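Pendo – notes on the bin pictures
Version of 15th April

Hello, and thank you for stopping by! Pendo is a modest collection of pictures of things lying in a big gray bin, and we put it together for anyone who cares how ordinary objects look once they have been set down at an odd angle (we certainly do, perhaps more than is sensible).

There are 1,650 pictures in 6 folders, sorted by the kind of thing on the bin floor. Blocks and block-like pieces have the largest folder, and the bright red ones are the easiest to pick out against the gray. 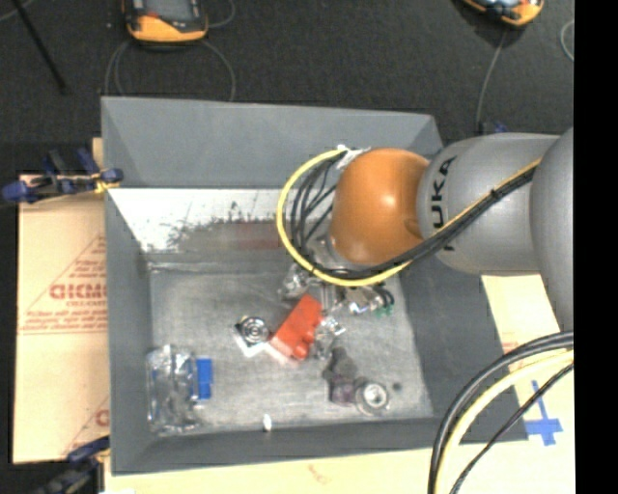 Please expect the bin to look used. We kept the scuffs and scratches on purpose – a spotless floor makes every object look like it came out of a catalog, and we wanted shadows, pale streaks and a bit of glare to be part of the bargain. If you crop close to an object, leave a little of the floor around it, as the labels were drawn with that margin in mind.

Labels are plain words such as "block", "lid" or "wrapper", one line to a picture. Where two of us couldn't agree, the line says "unsure", and you are very welcome to send us a better word.

Known gaps: 11 pictures still have no label, and the folder called Ciseo is missing its list of colors. Both should be fixed in the next version, which we hope to have out by December.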